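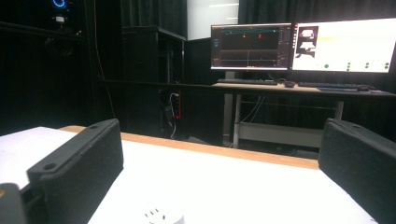
Home | Grippers | Spares | Kits | Guides | Basket

Domen hand-held gripper, two-finger

I've been selling the Domen for a while now and it's still the one I pick up first when I need to collect examples for a new task. You hold it, you do the job with it, the camera on it records what the fingers see, and your learning system gets something to chew on. No arm to book, no waiting your turn!

The fingers are chunky blocks with a bit of texture to them, and they come off with a hex key (supplied). I'd start with 20 goes at something dull, look at the recordings, then change whatever annoyed you before you do the next 200. My own first batch was rubbish – I kept starting with the fingers already half closed.

A plain white table is a good place to begin. Open the fingers fully, hold still for a moment, then start, and do it the same way every time. Move things about between goes, though, or you'll end up with 1000 recordings of one thing in one spot.

Spare fingers are sold in packs of 4. The Ilik charging lead is separate (sorry, I know).

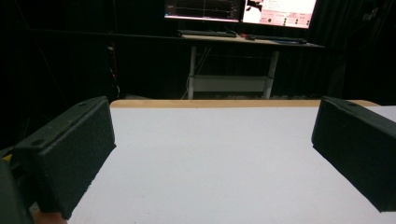 Trevor Marsden: Bought two for our place in August. Wrists get tired after an hour, so swap people over. The grip is nicer than the Stockdale one and our recordings came out much steadier.

Print this page | E-mail this page

Related items
Domen spare fingers, pack of 4
Ilik charging lead
Stockdale wrist strap
Skorudach carry case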